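# Keeping to a reset standard when the rig goes out to ordinary rooms

**Posted in: Working practice / Manipulation**

---

**marchetti_bench** wrote:

I've been asked to write the house rules for our mobile collection work and I'd like some opinions before I send the draft round. We have a decent written standard for the fixed cells. It covers stops, speeds, who stands where, what goes on the bench. Very little of it carries over once the arm is working on furniture in a room.

The draft so far:

- One person is named as operator and one as spotter, and they don't swap in the middle of a run.
- The spotter holds the stop. It isn't put down on a chair.
- Speed is capped at the lower setting whenever a person can reach the arm.
- Objects are set out from the printed list, and anything not on the list is removed before recording.
- Drawers and doors are either fully shut or fully open, and the log says which.
- A session is no longer than 60 minutes before both people take a break.

It's the fourth one I'm getting pushback on. Half the team says clearing everything off the list defeats the point of going to real rooms. The other half says that if you leave things lying about you can't compare one run with the next.

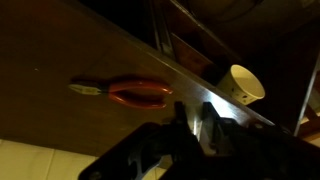

My own view is that both halves are right about different things. The list should say what the task objects are and the log should say what else was there. What I don't want is people deciding on the day, because then Monday's data and Thursday's data follow different rules and we only find out at review.

Has anyone got wording for this that people really follow?

---

**tilehopper** wrote:

We had the same argument and split it into two columns. "Task" and "present". Task objects get checked against the list. Present objects get written down by whoever is spotting, in a few words, before the first run. "Cup on its side by the edge" is enough. No measuring.

It took people about 2 weeks to stop grumbling and it has been fine since.

I'd change your drawer rule though. Fully shut or fully open sounds tidy, but a drawer in someone's house is often neither. We log shut, part open, open.

---

**Isano_Field** wrote:

I disagree with leaving extra objects in, at least for anything with a hard tool in it. Pliers, scissors, screwdrivers. If the gripper catches something light while it's moving towards a heavy metal tool, you have two things moving and one spotter. Our rule is that tool tasks get a clear surface and soft object tasks can have clutter.

I know people will say that's over-careful. Pliers dropped off a worktop on to tiles will chip the tile, and then you're filling in a damage form for somebody's floor.

---

**tilehopper** wrote:

> tool tasks get a clear surface and soft object tasks can have clutter

Then you end up with a model that has only ever seen pliers on a bare surface. That was our first set and it was poor as soon as anything else was in view. I'd sooner put a mat down and keep the clutter.

---

**Isano_Field** wrote:

A mat changes the floor in every recording, so you've swapped one artificial thing for another. But I'd accept a mat over nothing.

---

**C. Dvorak** wrote:

Corinne Dvorak here, I look after the written procedures at Vustolness. A few points from having rewritten ours more often than I wanted to.

Keep the safety rules and the data rules in separate documents. Your draft mixes them. When they sit in one list people treat them as equally flexible, and the stop button rule shouldn't be flexible at all. Ours is one page for safety, signed, and a longer one for data that changes whenever the project does.

On clutter, we don't say "clear" or "leave". We say nothing that can roll or fall may be within the arm's sweep unless it is a task object. A paper cup on its side can roll, so it gets moved out of the sweep or it goes on the task list. You can settle that by looking, which saves the discussion.

On edges, we ask for task objects to start at least a hand's width in from any edge. For tools with long handles, measure from whichever end is nearest the edge.

And I'd add a line on lighting. Glossy wood throws a bright strip back at a wrist camera and the operator can lose sight of the edge in it. We allow it in the data, but the spotter has to be standing where they can see the edge directly.

---

**marchetti_bench** wrote:

Separate documents is a good point and I'll do that. I like "roll or fall" as well. It's easier to teach than my list rule.

Not sure about a hand's width. Whose hand?

---

**C. Dvorak** wrote:

The operator's. We tried giving a figure and people guessed it anyway. Nobody carries a ruler.

---

**darix_user** wrote:

We run Darix arms and do use a ruler, or at least a strip of card cut to length and kept in the case with the cables. It costs nothing and it ends the argument. We did 21 sessions in July and the card got used in all of them.

One question for the original poster – what do you do about shadows and dark recesses under furniture? We've had an arm bring its elbow up against an open drawer that the operator couldn't make out on the camera feed.

---

**marchetti_bench** wrote:

Nothing at the moment. The spotter is meant to call it, but it isn't written down. I'll add that any open drawer or shelf within reach gets named out loud before the first move.

---

**Isano_Field** wrote:

Named out loud and repeated back by the operator, please. Otherwise it's just someone talking.

---

**marchetti_bench** wrote:

Fine, added. I'll put the second draft up here once it's in two parts. I'm leaving the mat question open, as I can see us needing it in some houses and not in others.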